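Microwave on a table with a cloth -- is the hanging cloth a problem?
Forum: Small Kitchens and Shared Rooms

warance_4
Hello all. I am trying to make a small corner for warming lunch, upstairs in our work room in Sovonville. I have put a table with a cloth and the small microwave on it. Please look and tell me what you would change. English is not my first language, so I ask for patience.

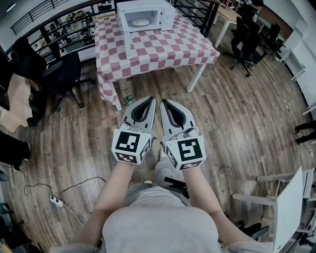
The corner as it is now. Checkered cloth, white microwave, chairs to the left.

My questions are these. First, is it safe to keep a cloth under a microwave? Second, the cloth hangs down over the front left side, and I do not know if I should cut it or fold it. The table is 2 feet deep and I bought the cloth without measuring, which was my mistake.

tabrizi_home
Welcome. I would take the cloth away completely. Cloth slides. You pull the door of the microwave, the cloth moves a little, and in some months the whole thing stands crooked. I had this with a toaster oven in 2021 and I never went back to fabric.

Stindora
I disagree with tabrizi_home. A toaster oven gets very hot outside and a microwave normally does not, so they should not be compared. What matters is the air. Look in the manual for how much space the maker wants behind, above and on the sides, and look where the vents are. If the feet lift it and the cloth is flat, I see no problem. Pink check is cheerful, I would keep it.

tabrizi_home
I was speaking of sliding, not of heat. Please read again.

Stindora
Fair, I read too fast. For sliding there is the rubber mesh that people put under rugs. Cut one piece for under the cloth and a smaller one for under the feet. But the small one must not cover any vent on the bottom.

linen_drawer626
The hanging part worries me more than the part under the microwave. People sit down, the cloth lies on their knees, they stand up and everything comes with them. With office chairs it is worse, because a corner of the cloth can go under a wheel. I would fold it under and hold it with table clips. Don't cut before you wash it! Cotton can shrink a lot the first time.

Also, there is a green bottle lying on the floor under the table, near the front leg. On a plank floor a bottle like this will roll under somebody's foot one day. Put a bin there.

warance_4
Thank you, these are very useful. The bottle I will pick up, and a bin is a good idea. I did not think about the wheels. The cloth is cotton and it was not washed yet, so I will wait with the scissors.

For the microwave, I could bring it more to the front. Now it stands near the far edge. Is it better in front?

Stindora
No, leave it back. You want a free place in front of the door, to put down a hot plate when you take it out. Only be sure the door can open all the way and doesn't catch on the cloth.

tabrizi_home
On this I agree with Stindora. But put a hard tray or a wooden board in that free place. Soup on a checkered cloth is forever.

mornings_only
May I offer another opinion? Oilcloth, or the vinyl type by the yard. It comes in the same checks, you wipe it and it is finished. In our office we had fabric on the lunch table and everybody thought another person was washing it.

linen_drawer626
Vinyl becomes sticky near warm dishes, and the smell when it is new is terrible. I would take a washed cotton cloth over it any day.

mornings_only
Cheap vinyl, yes. The thicker one did not do this for us in 4 years.

warance_4
I will try first with the cotton. My plan: wash it, rubber mesh underneath, fold the front left side and use clips, a board in front of the microwave. The chairs I will move closer to the railing, so that the wheels stay far from the cloth. If it gets ugly by June, I buy the vinyl and mornings_only can say that I was warned.

linen_drawer626
Wash it in cold water and iron it while it is a little damp. And please come back with the new length after washing, I am curious how much it loses.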